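Jendgate Workroom
Shared table and parts bin: safety and condition checklist

Done before the room is opened to the next group. Mark each line OK, Fix or Note. Anything marked Fix is written up in the comments with what was done about it. The sheet goes in the binder by the door when it is full.

Room: 2, ground floor
Sheet no.: 1058
Last full inspection: June

1. FLOOR

1.1 Carpet flat, no lifted seams or curled corners. Fix
Comment: Seam by the storage cupboard has come up again. Taped for now. Dititz relaid this strip last winter and it should be under their warranty. Request sent.

1.2 Nothing left on the carpet between the door and the table. OK

1.3 Dark carpet checked with the lights fully on, for small parts and screws. OK
Comment: One washer found under the radiator. Please use the flashlight, the overhead lights don't reach that side.

2. TABLE

2.1 Top wiped down and dried. OK

2.2 Edges run over with a gloved hand for splinters and rough spots. Note
Comment: Rough patch on the long side nearest the window, a few inches. Sanded lightly. Look again next time.

2.3 Legs tight, table does not rock when leaned on. OK

2.4 No cups, food or bags on the table. OK

3. METAL BIN

3.1 Rim and corners free of burrs. OK
Comment: Corners were filed after the last sheet. They feel fine.

3.2 Bottom flat, no dents that would tip a block on its side. OK

3.3 Bin sits fully on the table with no overhang. OK

3.4 Bin not used for storing tools, rags or paper. Note
Comment: A roll of masking tape was in it when the room was opened. Moved to the drawer.

3.5 Bin emptied and vacuumed. OK
Comment: Vurnura hand vacuum is losing suction. Filter is due. There are spares on the top shelf, 24 in the box when it was delivered, so there is no need to order more.

4. BLOCKS

4.1 Each block picked up and checked for cracks and chipped ends. OK

4.2 Finish not flaking. Any block that leaves color on a white cloth is pulled. OK

4.3 Blocks for the session laid in the bin with the lid off. Don't stack them. Red and green only, the other colors stay in the cupboard. OK 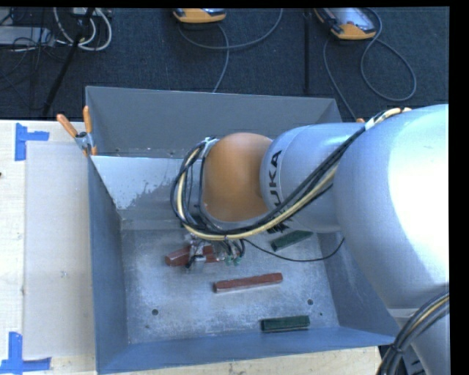

Jendgate, 2021-08-06

Four blocks showing in the bin, 2 dark red and 2 dark green. The bin is open and on the pale wooden table as it should be. Section 4 passed.

5. CABLES AND REACH

5.1 Cables tied where they bend. OK

5.2 No cable crossing the walkway at floor level. OK

5.3 Hands and sleeves kept out of the bin while the arm is powered. Read out to everyone at the start. OK

5.4 Stop button tested before anyone sits down. OK
Comment: Button works but the label is peeling. New label on the list.

6. BEFORE LEAVING

6.1 Blocks back in the cupboard, sorted by color. OK

6.2 Window latched. Fix
Comment: Latch will not catch unless the frame is pushed hard. Ó Dálaigh have the job and are waiting on the part. Use the wedge in the meantime.

6.3 Lights off, door locked, key returned to the front desk. OK

Open items carried to the next sheet: 1.1, 2.2, 5.4 label, 6.2.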